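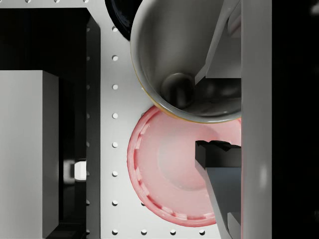
Glaze bench notebook, April

Entry 30: the Sokora ash white, again

Opened the kiln at 7 in the morning, which was an hour too early, and was punished with a faceful of warm air and a shelf of small disappointments. The new batch of ash white is crawling. It crawls on the rims, it crawls on the foot rings, and on one tile it has pulled itself into islands like a map of somewhere with bad ferries.

What went in: 13 test tiles, 3 mugs from the seconds shelf, and one tall cylinder that I swore I would stop using for tests after last time. Same clay throughout, the Guillot stoneware, bisqued in the previous load. Glaze mixed two evenings ago from the recipe card in the blue tin. The recipe card has a coffee ring over the silica line, so there is already a suspect.

Checked the silica line against the old notebook. It was right. Apologies to the coffee.

Suspects, in the order I got annoyed with them

Dust on the bisque. Everybody's first answer. The tiles had been standing on the open rack while someone sanded greenware on the other side of the room (me). I did wipe them, with the same sponge I wipe everything with, so the word "wipe" may be generous. Half the tiles were rinsed under the tap and left overnight, the other half only got the sponge. Rinsed tiles crawled slightly less. Slightly. I would not hang a sponge on that evidence.

Too thick. The bucket had been standing and I stirred it with a stick instead of getting the drill out, so the top was thin and the bottom was yogurt. Tiles 1 to 6 were dipped early, 7 to 13 late, and the late ones are clearly worse. Tile 11 has a bare patch the size of a thumbnail, with a fat rolled edge all the way along it. Hard to argue with tile 11.

The ash. We changed from the washed ash to the unwashed stuff in the paper sack because the paper sack was nearer. Unwashed ash brings its soluble salts along and the bucket does odd things after a night or two. Mine had a skin on it. I stirred the skin back in, like custard.

The magnesium carbonate. There's a lot of it in this recipe and it shrinks like a wool sweater as it dries. I looked at the unfired tile I had kept back and there were hairline cracks in the dry glaze already, a whole net of them, before any heat had been near it. So the kiln is mostly innocent here. It has been told.

Firing notes

Slow to red heat, then medium, then a short hold. The Helis controller claims a top of 1,663 degrees, and it gave this figure without a trace of embarrassment. If that were true in either scale we would be having a different kind of morning: in C the shelves would be soup, in F the glaze wouldn't have melted at all. The cones went down exactly where they should for a cone 6 load, so I believe the cones. The thermocouple end is crusty and has been on the list to replace since before the list was moved to the new clipboard. Moved it to the top of the list. Underlined it.

Everything else in the load was fine. The tenmoku broke nicely over the ridges and the plain clear was clear. Also one celadon bowl that was only in there to fill a gap came out as the best thing anybody has made in this room all winter, and I don't have a note of what I put on it. Glaze from an unlabeled jar, lid now labeled "the nice one."

Shelf 2 has a drip. Kiln wash took most of it. The rest came off with the rubbing brick and some language.

Next round

1. Same recipe, washed ash, sieved twice through the fine mesh. Use the drill.
2. Same recipe, unwashed ash, mixed and used the same day, to see if it's the standing that does the harm.
3. Swap half the magnesium carbonate for talc and adjust the silica down to suit. Do the arithmetic on paper this time and leave the paper with the bucket.
4. A few drops of gum in a small cup of the original, on two tiles only. I dislike gum, it goes off and smells like a vase, but it would tell me whether the dry cracking is the whole story.

Rinse all tiles. New sponge. Dip count of three for every tile, out loud if the room is empty.

For anyone using the bench before I get back to it: the bucket with the red tape is the bad batch. It's not to be used on anything you like. It can go on the slab planters, where crawling can be passed off as a decision. The Flometti sieve is back from being lent out and has a small tear near the rim, so pour toward the other side until we get another. The scale reads fine up to the big weights and then starts to drift, so weigh the feldspar in two goes.

Later, 4:20 in the afternoon

Broke tiles 3 and 11 in half to look at the edges. On 3 the glaze sits well into the body, a decent layer, no gap under it. On 11 it is twice as thick and there's a thin dark line between glaze and clay near the bare patch, as if it had already let go before it melted. That fits with the dry cracks. I'm moving "too thick" up to share first place with the magnesium carbonate and letting the dust off with a warning.

Kept the halves in the cigar box with the rest. The cigar box no longer closes.

Bisque for the next round goes in tonight if there is room behind the planters. Ash is soaking in the gray tub, second rinse due in the morning. Water is still slippery between the fingers, so wear gloves.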